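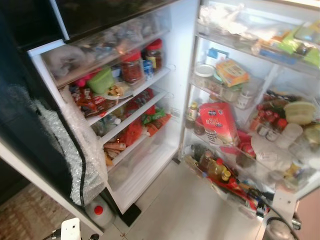

Ridwan wants it on record that he asked for the slow door profile back in January and got told it was fine. So there, Ridwan, it's on record, and it's first on the page!

What follows is my write-up of the fridge fault, for everyone who kept asking at lunch what we'd broken this time. We run the Pintér arm with the Natetti software on top (version 3, if you keep track of these things), and the job is fridge work – open up, reach in, take out one item, put it back, close. It had been going so well that I'd gotten lazy about watching it.

The trouble came on a Thursday, right after lunch, on run 2749. The arm was supposed to let go of the door once it had swung far enough. It didn't let go. The software had already ticked off "released" and moved on to the reach, so the arm set off toward the shelves still hanging on to the door. The force limit is meant to catch exactly that kind of thing and it did trip, only later than it should have. It takes 200 milliseconds of steady overload to stop the arm, and our readings kept dipping under the line and resetting the clock. By the time it quit, the arm had been pulling for 400 milliseconds (which doesn't sound like much until you're the one standing next to it with a coffee).

I hit the red button anyway, a good while after it mattered. Kerstin says my reaction time should go in the report too. Thanks, Kerstin.

Damage: one hinge pin, bent, and one gripper pad with a nick in it. Jana Fuchs had a spare pad in her drawer, and the pin came from Prustimwood a few days later. No one got hurt, but I'd been leaning in to read a label not a minute earlier, and I've thought about that a lot since.

The cause was a cable, of course it was a cable. The finger sensor lead had been rubbing where it bends, and it dropped out for a moment every time the wrist turned past a certain point. Natetti read the dropout as "nothing in the hand" and carried on quite happily. Hauke found it by wiggling things, after Arnout and I had spent a whole evening in the logs.

So a lost signal now stops the arm, full stop, and the overload clock doesn't reset on a dip anymore. The lead gets checked before the first run of the day. You also stay behind the tape while it's moving, and yes, I mean me as well. Ridwan has his slow door profile, and he's being very nice about it – mostly.

Still open: Vorkis owes us an answer on a tougher lead, and the old one is in a bag on my desk if you want to see the worn spot.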